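Filed under: Work & Trades / Small Shops
Home | Stories | Interviews | How We Live | Archive | Contact

The Cord Is the First Thing I Look At

The repair shop called Cladedside opens at nine in the morning, but its owner is usually at the bench by seven. She likes the two hours before the phone starts. She opened the shop in Rarkcombe in 2000, in what had been a shoe store, and has fixed lamps, radios, mixers, fans and sewing machines there ever since.

She did not set out to do this work. She had a job in the billing office of a furniture company and fixed things at home in the evenings.

"A neighbor brought me a floor lamp," she said. "Then her sister brought me one. After a year I had people's lamps in my bathtub. My husband said I could rent a place or I could quit, and he didn't much care which."

The rent on the shoe store was low and she took it. The first winter she nearly closed. She had priced every job by the hour, and people did not want to hear an hourly rate for a toaster. In the spring she changed to flat prices, written on a card by the door, and things got easier.

"People want to know what it costs before they hand it over," she said. "I would too. Sometimes I lose on a job. I had a Fetex fan last month that took me most of two days and the card said what it said."

I asked what comes through the door most often. She keeps a notebook of every job, a new one each year, and she went and got the last one from under the register.

"Cords," she said, and turned it around so I could read it. Last year the shop took in 652 jobs where the only thing wrong was the cord or the plug. Some were chewed by dogs. Most had failed at one end, where the cord bends as it goes into the body of the thing.

"They pull it out of the wall by the cord. Everybody does it. I do it. The wire inside breaks a few strands at a time and one day the lamp flickers. They think the lamp is finished. They've had it since their mother died and they come in looking terrible, and it's a cord."

She charges the same for any lamp cord. She will not do the job while the customer waits, even though it does not take long. Years ago she did one in a hurry with a man standing over her, and he was back the next day because she had left a screw loose. Now everything stays overnight.

Phone chargers and computer cables are another matter. People bring them in, and for the most part she tells them to buy a new one. The molded ends cannot be opened without ruining them, and she does not like to send out a cable with tape on it.

"I could do it and it would work for a while," she said. "Then it's under somebody's pillow. No." 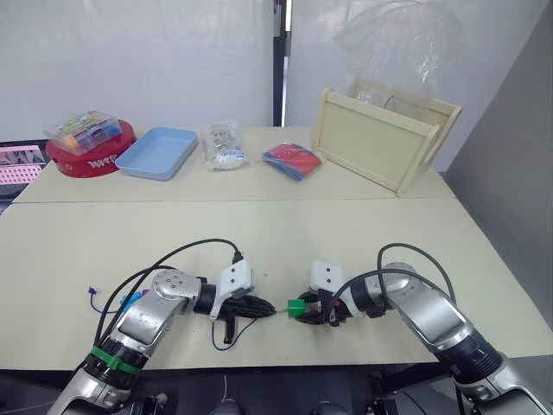 What she keeps and what she sends away

There is a back room, and it is full. She buys dead machines for parts, mostly mixers and sewing machines, and has paid as much as $295 for one when it had the motor she needed. That was for a school that had a whole row of the same machine. She is still using pieces of it.

For a long time the parts were in coffee cans. Her daughter talked her into Lumbao, an inventory program, and spent a summer typing everything in. The list came to 3970 parts.

"I was against it," she said. "I knew where everything was. But I'd forgotten I had half of it, so I suppose I didn't know. I ordered switches for ten years that were sitting in a can behind the paint."

She sends away microwaves. She also sends away anything with a smell of burning that the customer can't explain, until she has had time to talk it over with them. Space heaters she will look at, but she gives back more than she fixes. There is a shop two towns over that does clocks and she sends all of those there – she tried clocks and did not have the patience.

I asked whether new things are harder to fix than old ones. She thought about it longer than I expected.

"Some are. The glued ones. But I don't go along with the idea that it was all better before. I get radios from the fifties that would kill you. Two-prong, metal case, no ground. People want them kept original and I tell them I'll keep it original if they keep it on a shelf with the plug cut off."

What people can do at home

She was willing to give some advice, though she said most of it is on the card by the door already.

Hold the plug when you unplug something. Do not wrap a cord tight around a hot iron; let it cool and coil the cord in wide loops. If a plug feels warm in the wall, stop using it and have somebody look at both the plug and the outlet. Do not run a cord under a rug. Clean the lint out of a sewing machine before you decide it is broken.

"And bring me the whole thing," she said. "They bring me the base and leave the part that's broken at home. Or they took it apart and they bring me a bag. I don't mind a bag, but I want all of the bag."

She is training one person now, a young woman who came in to have a record player fixed and asked if she could watch. She works three afternoons and does nearly all of the lamps. The owner has not decided when she will stop. Her hands are stiff in the cold months and she has moved the small soldering to the middle of the day, when the light from the front window reaches the bench.

When I left there was a man at the counter with a blender in a grocery bag. She asked him where the lid was.

Comments (4)

Guest
She fixed my grandmother's sewing machine in June and charged me exactly what the card said. Still running fine.

Reader in Rarkcombe
I remember the shoe store! Didn't know that was the same building.

Guest
What's wrong with tape on a charger? Mine has had tape on it for two years.

Guest
Does anyone know if they take vacuum cleaners? The article doesn't say and I keep getting the machine when I call.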